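Doing Business in Emerging Markets
Handout 6: Market entry, distribution and the small appliance case

Read before seminar. Bring the Keogh case, printed if poss.

Recap from last time. Four ways in: export, license, joint venture, own subsidiary. Control goes up as you move along the list, so does the money at risk. Exam answers last year stopped right there. Don't stop there, say which one and why for THIS firm.

Keogh, the facts. Makes kitchen appliances, mid price. Wants into two East African markets. No local staff. One agent, Votow, sells to 167 shops, nearly all in the capital. Outside the capital it's open markets, kiosks, informal traders. Landed cost is up 22 percent on factory price before anyone adds a margin (duty, port fees, trucking).

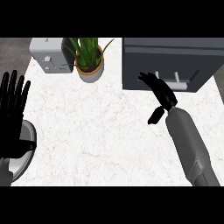

Joonas Partanen: you keep treating the informal traders as a problem to get around, but they already have the customers and the credit book, so why wouldn't Keogh start with them?

Fair point, and it's the best objection to the textbook answer. Things to weigh:

Credit. Traders sell on trust, paid weekly or after harvest. Agent wants 26 days. Who carries the gap?

Returns. No receipts, so warranty gets messy. Cilari handled this with a stamped card in the box. Cheap, mostly worked.

Price. Agent wants one fixed price, traders haggle. Head office hates that. Does it matter tho?

Brand. If fakes show up next to the real thing, the buyer blames the real thing.

Power supply. Voltage dips, outages. A product spec question but it decides returns, see Credit and Returns above. Students allways skip this one.
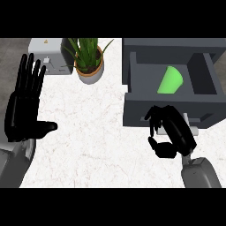 Mombasa, October

Field notes, extract. Talked to shop owners and traders over one long morning, started 7 am. Same complaint from both: stock sits at the port and no one tells them when it clears. Shops over-order to be safe, then discount. Traders just switch to whatever is in town. Landier keeps a small bonded store near the port and lets buyers take part loads. Survey total was 1012 households, tables in the appendix, look at table 3 first (who decides the purchase, who pays, often diffrent people).

For seminar
Pick one entry mode for Keogh. One page.
Work out who holds stock, who gives credit, who takes returns.
Name one thing that would make you pull out.

Reading: chapter 9, skip the section on franchising. Next handout covers currency risk.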